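Notebook 3, Pamstead Shared Laboratories, Industry Liaison Office
Entry: April, begun 9:40 a.m.
Kept by F. Khoo. Copy to K. Zakaria.

Subject: Site visit preparation for the regional biotech meeting

Call with the Hellik meeting office completed at 9:15. Pamstead is confirmed as a stop on the second afternoon tour. The tour group is capped at 49 guests, to be split on arrival. The first group will be 20 and will begin in the cell culture suite. The remainder will begin in the lecture room with the opening talk and change over at the half-hour.

Kekeli Zakaria has agreed to give the opening talk. Draft slides were received last night. Comments returned this morning:

Slide 4 lists Mensah as a current tenant. Mensah completed its lease in the winter and should be moved to the list of former tenants. Their new site is in Teltham and they have given written permission for us to say so.

Slide 7, the chart of lab bench occupancy, has no label on the vertical axis. Please state whether the values are benches or companies. The two were mixed in last year's report and we received questions from the county.

Slide 11 may be removed. The subject of tax credits will be covered by the county speaker in the main hall.

10:30 a.m. Walked the tour route with Kekeli. The corridor between the cold room and the culture suite is too narrow for a group of this size to stand and listen. The guide will therefore speak before the group enters the corridor and again at the far end. Door to the autoclave room sticks and must be pushed from the lower half. Facilities request entered. Signs for the restrooms still show the old floor numbers.

Gowning: guests will view the culture suite through the glass and will not enter. No gowns are required. Eye protection is required in the shared equipment room regardless of whether anything is running. We hold 21 pairs of visitor glasses in good condition. This covers the first group and the guide. Glasses must be collected, wiped and handed to the second group at the changeover. Kekeli proposes ordering a further box. Approved, to be charged to the outreach line.
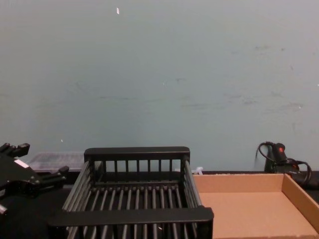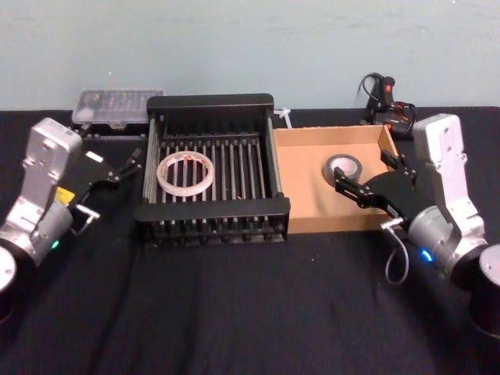
Black tabletop and pale blue-gray wall, seen in both views.

11:50 a.m. Message from Hellik asking for a one-page summary of Pamstead for the printed program. Limit is 250 words, no tables. The text used in the spring brochure runs well over this. I have cut the paragraph on the history of the building and kept the description of the lease terms, as small companies ask about these first. Kekeli to check the wording on shared freezer storage. The brochure says "unlimited," and the lease does not.

1:15 p.m. Badges. Hellik will print badges for all registered guests, but our door readers do not accept them. Reception will need to hold the side entrance open for the arrival period, with one staff member present throughout. Security has asked for the guest list three working days ahead. Hellik can supply it two days ahead. Not yet resolved. I have asked both offices to speak to one another directly and to copy me.

2:00 p.m. Tenants' meeting. Four companies have agreed to have a representative available in the lounge after the tour. Two others declined on grounds of confidential work and have asked that their doors remain closed and their names be left off the route map. The map has been corrected and the earlier version withdrawn from the shared folder. Any printed copies of the earlier version should be destroyed.

A tenant asked whether guests may take photographs. Current rule: permitted in the lounge and lecture room, not permitted at the culture suite windows. This is to be stated at the start of each tour and printed on the back of the map.

3:30 p.m. Catering quote from Teltham received. The price is acceptable. The quote includes table linens, which we did not request, and leaves out coffee, which we did. Returned for correction.

Open items:

Kekeli: revised slides, freezer wording, order for visitor glasses.
F.K.: guest list timing, corrected catering quote, restroom signs.
Facilities: autoclave room door.

Next walk of the route to be held with the reception staff once the door has been repaired.

F.K.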